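Old desktop: keep it going or give in and buy new?

Furnutum Village Boards > Home and Household
Last updated: Monday, March 9, 2026
Print this page | E-mail to a friend

pegbag_lil

Right, I need some sensible heads please. Our family desktop is a big black Dell tower that has lived under the stairs desk since before my youngest started school, and it now takes so long to start that I put the kettle on, make the tea and drink most of it before I can get at my e-mails. My other half wants to bin it and spend £800 on a new one from Feron. I think that's daft! All we do on it is the family photos, a bit of letter writing and my accounts for the craft stall, which are in Nimach (the old version, on a disc, because I refuse to pay every month for something I open on Sundays).

Has anybody kept one of these going well past its sell-by date? Was it worth the bother or did you just end up spending the money twice? I'm not scared of a screwdriver but I have never had the side off.

Re: Old desktop: keep it going or give in and buy new?

tomkin

Keep it. Ours was the same, I put a solid state drive in it for £29 and it was like a different computer. Starts before I've sat down. The old drive will be your problem, I'd put money on it. Copy everything over first, twice if you've got the patience.

While you're in there have a look at the memory. Smaller towers like that often have only two slots, so you may have to take out what's there and put bigger ones in, which is annoying as you can't do much with the old sticks.

Re: Old desktop: keep it going or give in and buy new?

Marrowfat

Going to disagree with tomkin, sorry. A new drive makes an old machine feel quick, yes, lovely, and then a month later something else goes. I did the drive in the spring, then the power supply went with a nasty smell and the replacement was £63 because mine was an odd size and shape. Then the fan. Then I gave up and bought a new one in December, so I paid for both. My wife still brings it up.

And the accounts program is a red herring. If it's on a disc, have you even still got the disc? Mine had a crack right across it.

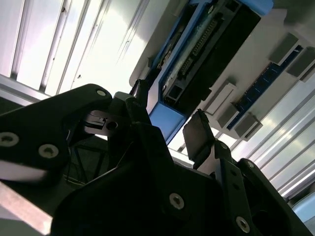 Re: Old desktop: keep it going or give in and buy new?

pegbag_lil

Marrowfat I have just been to look and I have got the disc, in its box, with the little card with the number on, so there! (Well, the number is in my mum's writing on the back of a seed packet, but it's in the box.)

I take the point about paying twice though. That's exactly what he indoors says. How do you tell if the power supply is on the way out? Ours hums, but it has always hummed. The dog barks at it.

Re: Old desktop: keep it going or give in and buy new?

gingham_sal

I'm with you Lil. I can't bear how quickly we chuck things now. My gran had one mangle and one wireless her whole married life and I'm on my third kettle since moving here, it's shameful. I'd have a go at fixing it just on principle, and if it all goes wrong you are no worse off than if you'd binned it.

One thing though, do please take it outside before you open it and give it a gentle going over with a paintbrush. When I opened mine there was enough fluff in there to stuff a cushion. I think half the slowness was it getting too hot, poor thing.

Re: Old desktop: keep it going or give in and buy new?

tomkin

Humming is fine if it's always hummed. Clicking isn't fine, and nor is switching itself off when it's busy.

Marrowfat, in fairness, you had bad luck. I've had this one five years since I changed the drive and all I've done is hoover the carpet round it. And the power supply in a full-size tower is a metal box with a few screws and some plugs. Measure the old one before ordering, that's where people come unstuck. Don't open the box itself, ever, just swap the whole thing.

Lay the tower down flat on its side on a table, with the open side facing up. I tried it standing up on the floor by torchlight the first time and dropped a screw down behind the board - took me most of an evening to shake it out. Take a few photos on your phone before you unplug anything, too. You think you'll remember which lead went where and you won't.

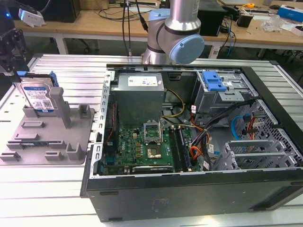 Keabetswe Van der Merwe

Can I put in a word for a middle road? Before you spend anything, work out what you'd lose if it died tonight. With you it sounds like the photos and the stall accounts. Get those on to an outside drive and put it in a drawer somewhere else, your sister's, wherever. Once that's done it hardly matters which of these two is right, you can try the cheap fix and see.

I'd also say that a second-hand office machine is a good bit less than new and nobody has mentioned one yet. I got mine from the repair table at Ñahui, the café by the old station, and it has been no trouble at all. Ask whether they wipe the drive before you buy.

Re: Old desktop: keep it going or give in and buy new?

Marrowfat

OK, second-hand I could live with. I still wouldn't put a penny into the old one. And don't take the processor out for a look while you're in there, whatever anyone tells you. I did. Bent a pin.

Re: Old desktop: keep it going or give in and buy new?

pegbag_lil

Thank you all, even the gloomy one ;) I'm doing the photos tonight, then the drive at the weekend if it turns up. Told him the £800 can go towards the back fence instead and he went quite cheerful.

Does anybody have a small crosshead screwdriver I could borrow? Ours has been used to open paint tins.

Re: Old desktop: keep it going or give in and buy new?

gingham_sal

I've got a set, will drop it through the door on my way to choir. What are you having for the fence? We had larch and it's gone a lovely grey.

Recent in Home and Household
- Damp patch behind the wardrobe again
- Which bin for old printer ink?
- Moving thirty years of slides on to a computer
- Larch or pine for a windy garden
- Lost: one grey glove, Station Road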